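Kerkside Neighbours Help Pages
Home and repairs > Electricity

Power goes off in the kitchen at breakfast, but not every day. Where should I begin?

topfloor_kerkside
Posted July 1, 2020

Good morning to all. I hope this is the correct section, and please excuse me if my words for the electrical parts are not the usual ones. I learned English at work and at my work we do not speak much of fuse boxes.

We rent the upper flat in a house at Kerkside. The kitchen was made new before we came, and it is a good kitchen, with a long worktop and enough light. We like to cook and so we have collected too many machines. My wife says I am the one who collected them. This is fair.
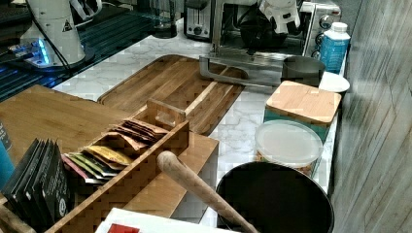
Our kitchen worktop, with the toaster.

The problem is as follows. On some mornings, when we make breakfast, all the sockets in the kitchen go dead in one moment. The ceiling light stays on. The fridge goes silent, the kettle stops, and I must go down to the cupboard under the stairs where the box with the switches is. One switch is always down. I push it up, and usually it stays up, and we finish the breakfast. But it can happen again the next morning, or it can be quiet for more than a week, so that we nearly forget it.

In June I began to write down what was switched on when it happened. I will tell you what I learned from this, which is not very much. The kettle was on nearly every time. The toaster was on most times. The small oven was on some times, but on other days we had all of them on together and nothing happened at all. It also happened once in the evening, while my wife was using only the kettle and the radio. This is the one which I cannot explain to myself. If it is a question of too much electricity at once, how can a kettle and a radio be too much?

I have tried these things already. I moved the kettle to the other wall — there was no change that I could see. I stopped using the extension lead, because a friend at work told me it was a bad idea to heat anything from it, and I put it away in a drawer. 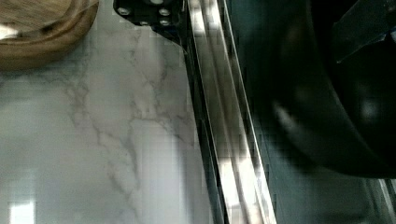
I also cleaned the crumbs from the toaster, which was quite shameful, and I looked at all the plugs for brown marks or a smell of burning. I found nothing of this kind. The kettle is a Plultton and it is older than our marriage. It has a lot of limescale, as the water here is hard. The toaster and the oven are newer.

The letting office, Rusix, answered my message politely and said I should "reduce the load". They did not offer to send a person. I do not want to be a difficult tenant, but I also do not want to reduce the load if the load is not the reason. So I would like to know what I can find out alone, without opening anything, before I write to them again. And is it dangerous to keep pushing the switch up? I have done it many times now and I begin to feel uneasy.

Added in the afternoon: somebody has kindly asked me by private message which switch it is. I went down to look with a torch. It is not one of the small switches in the row. It is a wider one, with a little button next to it marked T. There is a row of small switches to the right of it, and none of them has ever been down. On the cover somebody wrote "kitchen + sockets" in pencil and then crossed it out again, so I do not trust it very much.

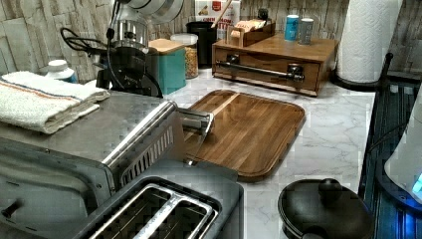 The same person asked if anything outdoors is connected to the same switch. I believe yes. There is a socket on the rear wall, for the garden, which belongs to the flat below us but was never separated. I do not know when it is used. I will ask the neighbours this evening if they are at home, and I thank everybody in advance for the patience.

breadandbuttons

Same in my old flat. It was the kettle. Buy a new kettle, they cost nothing. Also do not run toaster and kettle together, make the tea first and then the toast. Worked for me.

pencil_behind_ear

I am not from here either, so I will try to write slowly and clearly, and perhaps we shall understand each other well. I worked as an electrician in my own country and afterwards in this one, and I am now retired. I cannot see your box and I cannot test anything from my chair. Please read this as advice on what to look for, and leave the cover on.

The most useful thing in your message is what you added at the end. The small switches in the row are there for too much current. Each one looks after its own circuit, and if you boil, toast and bake all together and it is too much, then it is one of these which goes down. Yours have never gone down. The wide one with the T button is a different animal. In English it is called an RCD. It does not count how much electricity you use. It compares what goes out on one wire with what comes back on the other, and if a little is missing on the way, it switches off. The missing part is going somewhere it should not go, usually to earth, through damp or through insulation which has become tired.

So "reduce the load" is probably the wrong answer to your question, even if it was politely given. A kettle with a radio is enough for an RCD. A kettle alone is enough, if the kettle is the one which leaks.

The colleague above may be right about the kettle, I do not say no. Anything which heats is the first suspect, because the heating element has a mineral powder inside which can take up moisture from the air. An old kettle, an oven which was not used for a long time, an iron, an immersion heater for the hot water. But please do not buy anything yet. I have seen families who bought a new kettle, then a new toaster, then a new washing machine, and the fault was in a garden light full of rain.

What you can do alone is this. Choose a day when you are at home. Unplug everything in the kitchen, really out of the socket, and not only switched off at the wall. Many sockets here break only one of the wires, and a leak can still be felt through the other. Then live for a day with the fridge only. If the switch goes down with everything else unplugged, you already know that your breakfast is innocent, and you can write this to the office.

If it stays up, return the kettle and use it normally for two days. Then add the toaster, also for two days, and after this the small oven. Keep the same order and write it down as you did in June, your list was a good idea. Only add to it one column more: the weather. Put "rain", "dry" or "rain in the night". I ask because of the socket on the rear wall. Outdoor sockets are the cause more often than people believe, in particular when the lid does not close well or when somebody leaves a plug in it under the lid. If your bad mornings come after wet nights, I would put my money there.

There is one more possibility, and it would explain why the fault comes and goes. Leaks are added together. The fridge may leak a very little, the oven a little, the washing machine filter a little, all of them normal and permitted. The RCD carries the sum of this all day long. Then the kettle brings the last drop and gets all the blame. In such a case you can replace the kettle and be happy for a month, until the next thing becomes a bit worse. An electrician finds this quickly with a clamp meter. It cannot be found by looking.

Now to your question about danger. Pushing the switch up one time to see if it holds is normal. If it does not hold, unplug things before you try again, and do not ever hold it up with a finger or with tape. (I have seen tape.) If you feel a tingle from any metal, a tap, the body of the oven, anything, then switch off the main switch and telephone the office the same day. Do not wait for an email. The same if you smell burning or the sockets feel warm.

You can also press the T button once, when nothing important is running. It should fall immediately. If it does not fall, this is urgent and you should tell them so in the first line.

About the office: you are not a difficult tenant. The wiring of the building is for the landlord to look after, and this includes the outside socket. They must also have the installation inspected, and you can ask for a copy of the report. I would write something short. "The RCD trips, the circuit breakers do not. It has tripped with only a kettle and a radio in use. An outdoor socket is believed to be on the same RCD. Please send an electrician to test the insulation." A person who knows the work will understand that you are not asking for a favour.

lower_landing

We had this in our building too and I agree with the long answer, mostly. One addition about the weather column: write down also if the neighbours below used their outside socket. In our case it was a pressure washer, which was left plugged in for the whole spring.

I do not quite agree on unplugging the oven last. I would unplug the oven first, because it is the newest thing with a heater in it and some of them come from the factory a little damp. My Rojanasak table oven tripped the switch three times in its first month and then it never did again. I had run it empty on low heat for a while with the window open, as the booklet says one should do and which I had of course not read. Maybe it was that, or maybe it was luck.

Also ask Rusix by letter and keep a copy. They answer letters faster than the web form, at least they did for us — the form seems to go to a different office.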